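Custero withdraws gripper batch after finger mounts work loose

8 August 2025

Custero has withdrawn a batch of hand-held grippers used to record household tasks for robot training, after the finger mounts on several units were found to shift under load.

The fault affects 17 units supplied to the data firm Jident. According to a service notice, the screws holding the finger block to the carriage can back out during repeated opening and closing. The block then tilts by up to 2 mm. The printed marker on top of the finger tilts with it, and the software reads a jaw opening that is wider than the true one.

Operators noticed nothing by hand. The error came to light when a robot arm trained on the recordings began to close too hard on soft goods at Jident's Plidby site. It crushed the heel of one shoe and pulled a shelf off its supports before the arm was stopped. There were no injuries.

The recordings under review come from tidying work, mostly putting shoes away in cabinets.
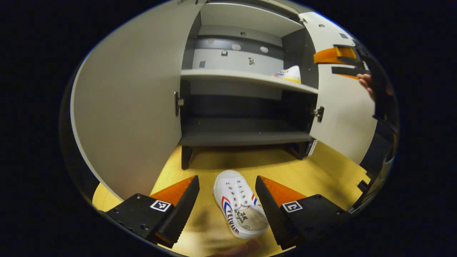

Cause and repair

Anoma Marikar, who leads hardware testing at Custero, said thread-locking compound had been left out at one assembly station from March onwards. "The screws were torqued correctly — they were simply not secured," she said.

Returned units will be fitted with new screws and a locating pin. Each will then be checked against a gauge block before release. Repairs take 11 days, including shipping.

Jident has set aside roughly 92 hours of recordings. Daichi Tamura, its data manager, said files in which the marker offset can be measured will be corrected and the remainder deleted. The arm at Plidby stays switched off until it has been retrained.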